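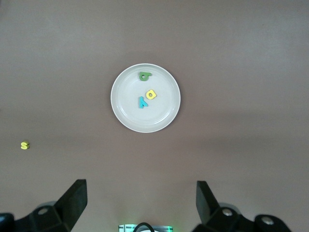
Deltotine Rewards members can earn 2,000 bonus points per stay at Ostdale hotels through the end of February, up to four stays. Register before you check in, as stays booked earlier don't count until you do. Families get a small extra at the Gethin and Danside locations: kids under seven eat breakfast free, and there are foam letters for the table, like the three on the plate and the little yellow "s" off to the left. Award nights are excluded. Questions go to Rochelle Pruitt at the member desk.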